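Two Days on the Water at Coscombe

Nov 20, 2019

I have been home for less than a week and I'm still finding sand in my shoes, my camera bag and (no idea how) my toothbrush case. So before the laundry swallows the last of it, I want to get Coscombe down in writing, because it was one of the best short trips I've taken in years!

We went for the boats. There are plenty of ways to see that stretch of coast, and the cliff road is supposed to be lovely, but I get silly about boats and I wasn't going to spend a vacation looking at the sea through a car window. We booked two outings: the morning reef trip on the Nukico, and the sunset sail on the Medrano the evening after.

The Nukico is a broad, flat, cheerful sort of boat with benches down both sides and a shade cloth over the middle. Check-in is at the little hut by the fuel dock, not at the big ticket office where everybody (me included) lines up first. Get there early and take the left-hand bench, because that's the side that faces the cliffs on the way out and you get the whole view while everyone else is twisting around with their phones.

It's a short run to Troltach, a low green island with a reef wrapped around its sheltered side. The crew tied up to a mooring, handed out masks and fins, and let us go. I'd been worried about cold water in November and had brought the thick wetsuit, and I was glad of it for the first five minutes and then forgot I was wearing it. The water was so clear! I followed a turtle along the edge of the reef until it got tired of me and dropped off into the blue. There were parrotfish chewing away at the coral, and if you hold still and keep your ears under you can hear them crunch. I came up laughing and swallowed half the bay.

Lunch was on the island, grilled fish and rice with a hot green sauce that I have been trying to copy at home ever since. (Too much lime so far. Next batch I'm going easier on the lime and adding more of whatever the other thing is. Cilantro stems?) After lunch you can walk the path up to the old light, 200 steps cut into the rock, some of them pretty uneven, so bring real shoes. My sandals were a mistake. The top was worth every step, with the reef laid out underneath like a map and our boat looking like something you'd float in a tub.

The Medrano is a different kind of evening altogether, an old wooden two-master with tan sails and a deck that creaks in the nicest way. They let you help haul the mainsail if you want to, and I wanted to very badly, so I got a good spot on the rope and felt like a sailor for a minute and a half. Then they cut the engine. I love that moment on any sailboat, when the noise drops out and all that's left is the hull going through the water. We had a steady breeze the whole way out past the point, and the sky went orange, then pink, then a strange dusty purple I've never managed to catch in a photo.

It does get chilly after the sun goes down. They have blankets in a chest by the wheel, but there aren't enough for a full boat, so pack a sweater and a hat. Drinks are cash only on board, and the dock parking lot is cash too.
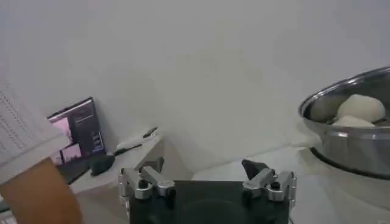 One reader wrote in to say that the afternoon reef trip is the better choice at this time of year, as the light comes in lower over Troltach and the fish move up into the shallows, and that the walk to the light is much quieter once the morning boats have gone. I'd happily test that! I did wonder about the wind, which picked up both days after lunch, and whether that stirs up the sand inside the reef. If you've done both, leave me a note below and tell me how the water compared.

A couple of last things for anyone planning this. The bakery behind the harbor opens before the boats leave and does a cheese and onion roll that survives a ride in a dry bag. Wear your swimsuit under your clothes, as the changing room on the Nukico is the size of a broom closet and there's a line for it. And book the Medrano before you book anything else, even your room. She only sails when the tide suits, and the evening we got was the last one open that week.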